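The Year I Tried to Own Fewer Cups

November 21, 2019

My aunt Roswitha Tanner moved out of her house in Bavstead in August, and because I own a ute and have never learned to say no on the phone, I did most of the carrying. She was going from four bedrooms to one and a half. The half is described by the people who run the complex as a study nook, and it will fit either a study or a nook.

I'd assumed the furniture would be the hard part. Furniture is easy. You look at a sideboard, you look at the doorway, and the matter is settled by geometry. What did us in was the kitchen, and within the kitchen, the mugs.

Roswitha lives alone. She has two friends who visit and one of them brings a thermos. She had mugs on hooks, mugs behind mugs, and a box of mugs in the laundry marked GOOD MUGS, which raised some questions about the ones we'd already wrapped. We had one from the Horkum Bowls Club, one from a bank that no longer exists, and a set shaped like various vegetables that she described as "a phase" and would not discuss further.

I suggested she keep six. She looked at me the way she used to when I was nine and had left the flyscreen open. We settled on 20, with the rest going to the op shop, and then she went through the op shop boxes while I was loading the ute and 20 became a number we didn't speak of.

Driving home I felt pretty superior about the whole business, and the feeling lasted until I opened my own cupboard.

I don't know when it happened. I've been in this flat for six years and I remember arriving with a kettle, a doona and a pair of tumblers. Since then the crockery has been breeding. There was a fondue set in there. I have never had fondue. I don't particularly like the word.

So I decided to cull, and being a person who can't do a thing without reading too much about it first, I spent a week on decluttering websites. They all want you to hold each object and ask it something. One wanted me to thank my colander. Another said to photograph every item and write it a short farewell, which struck me as a good way to end up with the same amount of stuff and an album. The most sensible advice came from Pappas, who runs the hardware shop downstairs and told me to put everything in a box, tape it shut and only open it when I needed something. Whatever's still in there at the end of the month, out it goes.

I did this on a Sunday. By Tuesday I'd cut the tape four times, once for the good scissors, which I'd packed, so I had to cut the tape with a bread knife to get them.
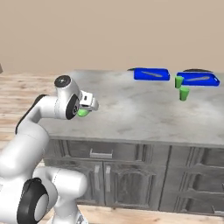
The cups were where my resolve properly went to pieces. I'd worked out that one person needs two, one to drink from and one to be in the sink, and I got as far as lining up the rest along the bench for removal. A cup has a much better case for itself than a fondue set, though. It's small, it holds things, you might have people over. Give me a bright green cup like the one held over the front of that counter and I'll tell you it's far too cheerful to part with, then find it a spot at the back behind the measuring jug, where no cheer will reach anyone. I picked up each of mine, hovered over the box with it, and put it back on the shelf. I parted with one, and it had a crack in it.

The fondue set went, at least. I listed it online for $15 and a man named Filus drove over from the other side of town to get it. He was delighted. He said he already had two.

Roswitha rang last night to say the nook is coming along nicely. She's had shelves put in. I asked what was going on them and she said oh, bits and pieces, and then asked whether I'd be free on Saturday with the ute, as there's a dresser at a garage sale in Horkum and she thinks it might just get through the door.

I've said yes. I'm taking the tape measure, and I might have a quick look at the kitchenware while I'm there.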